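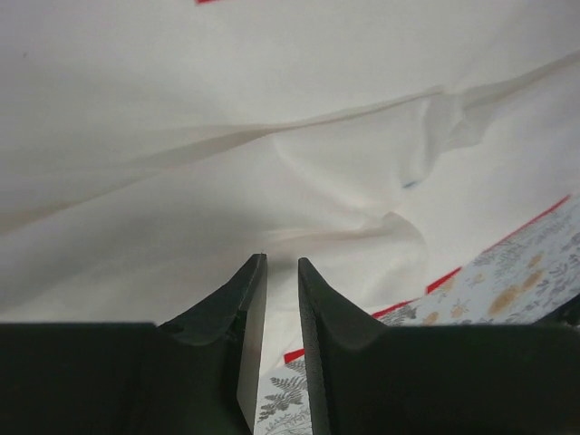

2 min read

Comparing fingertips on cloth

Feb 24, 2021

I have had the Horkmont gripper on the arm since September, and until this month I had only used it on boxes and tins. Cloth was next on my list. I also had a set of narrow fingers from Horketti still in their bag, so I ran both and kept notes.

The wrist camera sits behind the fingers and looks out past the tips. With plain white cloth that view is harder to work with than I expected. The folds only show up as soft grey shadow, and a long crease can fade out halfway across. The printed fabric is much easier. The grey leaves and orange blotches give you something to judge distance by, and you can tell where the white stops because the pattern starts.

I drive the arm by hand controller for this sort of thing. The task was simple: pick up the white cloth by a raised fold, lift it clear and put it down again. I did 400 lifts with each set of fingers, spread over 5 evenings.

The wide fingers were better at holding on. Once they had a fold they kept it, even when I moved quickly. They were poor at getting hold in the first place. On a low ridge they tended to push the cloth along and flatten it, and then I had to go and find another one.

The narrow fingers got into small folds well. They also went too deep quite often and took the layer underneath as well, which spoiled the lift. Slowing the last bit of the descent helped a lot. I set that in the controller and left it there.

Mirta Tapia asked whether rubber pads would sort out the wide ones. I tried a pair from Kourkoulas for one evening. They gripped more firmly but dragged on the cloth on the way down, so the flattening got worse. I took them off again.

Camera settings mattered more than I had allowed for. On automatic exposure the white kept going too bright and the creases disappeared. I fixed the exposure by hand, a bit darker than looks nice on the screen, and aiming became easier straight away. Achilleas Vlachopoulos had told me to do this months ago and I had not got round to it.

For now I am keeping the narrow fingers on for cloth and will swap back for boxes. The change takes two screws and a recalibration – the recalibration is the slow part. I still want to try a thicker towel, and to move the lamp lower so the folds throw a stronger shadow.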